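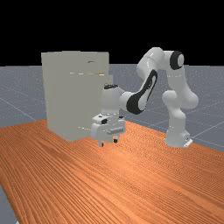

Fig. 1. Gray-beige cabinet and white robot arm on a wooden table (render).

Aren Stream Gauge Records, Flundville Reach

README and data card
Last revised 12/7/19

Summary

Water level and water temperature readings from stations on the Sin, a small creek that drains the farmland north of Flundville and joins the Aren below the town. Each row is one reading at one station. The data are meant for teaching, for testing gap-filling methods, and for local flood work at the planning level. They are not suitable for real-time warning.

Contents

readings.csv: all readings, one file
stations.csv: station codes, bank side, datum height
visits.csv: 383 field visits with staff gauge checks
flags.txt: meaning of the quality flags
plelo.cfg: settings used for the conversion run

Fields in readings.csv

station: two-letter code, matches stations.csv
time: local standard time, no daylight saving shift
level_mm: water level above station datum, in millimeters
temp_c: water temperature in degrees Celsius
flag: one letter, see below
src: L for logger, H for hand reading

Missing values are left blank. Zero is a valid level and must not be read as missing. Older copies used -1 for missing, and scripts written for those copies will need a change.

Collection

There are 5 stations. Each has a pressure logger in a vented pipe and a staff gauge bolted to a post or bridge wall. Loggers record every 15 minutes. Hand readings are taken at each visit and entered to the nearest millimeter, although the staff gauges are marked in centimeters, so the last digit is an estimate.

Processing

Raw logger files are converted with Plelo. The converter applies the air pressure correction, shifts each series to station datum, and writes the flag column. Level is stored as an integer: the value in meters is multiplied by 1000 and rounded. No smoothing is applied. Short gaps are not filled.

Drift is corrected in a straight line between visits. If the logger and staff gauge differ by more than 49 mm at a visit, no correction is made and the whole interval is flagged D.

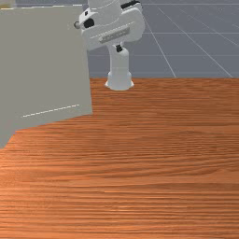 Fig. 2. White robot arm at the far edge of a reddish-brown tabletop (render).

Flags

G: good
E: estimated by hand
D: drift above limit
I: ice at the sensor
X: sensor out of water

Known problems

Station SB was moved downstream in October after the bank slipped. Levels before and after the move share a datum but not a channel shape, and should not be joined into one series.

Temperature at station SD reads high on sunny afternoons at low flow. The pipe is not shaded. These rows still carry flag G.

The visit log has duplicate entries where two people wrote up the same visit. They were kept. Drop rows that match on station and time.

Use and reuse

Free for any use with credit to the Aren Stream Gauge Records. State the revision date when reporting results. Changes to readings.csv should be shared as a separate patch file, with the station code in the file name.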